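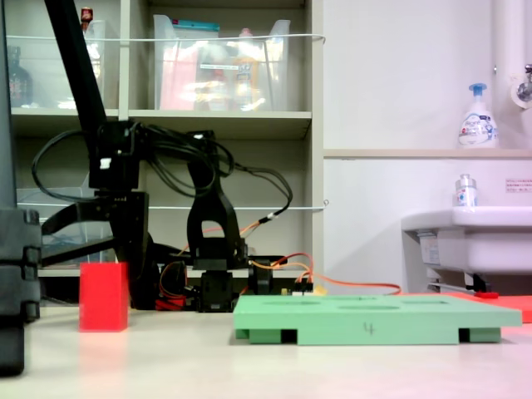
In Defense of the Open Shelf
By Catalina Gaete

I have been putting other people's toys away for a good part of my grown life, first at my aunt's house, then at two preschools, and now at home, where my own children are old enough to do it and mostly don't. So I come to the question of storage with feelings. My feeling, after all this time, is that the big lidded toy chest is one of the worst pieces of furniture ever sold to a family, and that a plain gray shelf with open cubbies beats it every day of the week.

We had a chest. It was a beautiful one, a gift from Fidel Mansilla, my husband's uncle, who drove it over on a Monday in the back of a borrowed truck and would not stay for coffee. I loved it for a month. Everything went in and the lid came down and the living room looked like grown people lived there. Then somebody wanted the little green play tray, which was at the bottom, naturally, under the blocks and the doll blankets and most of a train set, and out it all came onto the rug. This happened before breakfast and again after lunch. A chest hides a mess very well in the evening and gives it all back to you in the morning, with interest!

On an open shelf a child can see the thing she wants and take only that. I know there are people who can't stand the look of it. My friend Gisela Quezada is one of them, and she has a lovely calm house, and when she comes to mine I can see her eyes going along the cubbies, pink things, yellow things, a puzzle standing on its end. She says it's like living inside a store. I say a store is a place where you can find what you came in for, and then we talk about something else, because we've been friends too long to fight over furniture.

Now, I'll give her this much. A shelf with nothing on it to hold the small stuff is hopeless, and you do want bins, and the bins ought to be clear. I paid 59 dollars for a set of woven baskets once (they were on sale, I was tired) and they were the toy chest all over again in a smaller size. Nobody under the age of six is going to remember which basket the play food lives in. Clear plastic isn't pretty, I admit, but you can look straight through the side and there are the colors, and off they go.

The other thing I believe in, maybe more than is reasonable, is a black marker. I write numbers on everything. I got it from Lorena Ocampo, who ran the first preschool I worked in, and who wrote a number on the front edge of every tray in that building, by hand, never with a label maker, in big plain figures a three-year-old could match to the number on the shelf. I thought it looked a bit rough, to tell you the truth. By February I was doing it at home. A tray with a 4 on it goes where the 4 is, and a child who can't read a word can still be trusted with it, and you should see how proud they are to be trusted.
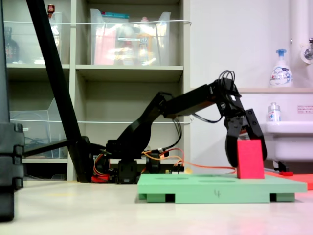
Do you need to buy matching trays and bins before you start?

Start with what you already have. Any tray with a flat front edge will take a marker, and a shoebox lid will do for the first few weeks. Write one number on the tray and the same number on the shelf, and buy something sturdier only if the system sticks in your house.

I would say the same about mats, by the way. I like a mat on the table, a bright one, red or orange, because it tells a child where the game is. When the blocks have wandered off the mat it's time to bring them back, and you can say so without sounding cross. Gisela thinks the mat is one more thing to put away, and so it is, but it goes flat on top of the shelf and takes two seconds.

What I won't do is rotate the toys, as every magazine seems to want me to, with half of them up in the attic and a chart on the fridge. I tried it for a whole winter. I forgot the chart, and one Saturday I climbed up for the red blocks and came down with the Christmas lights. If there are too many toys for the shelf, then there are too many toys, and a few of them can go to the cousins.

The chest is in the hall these days. We keep boots in it.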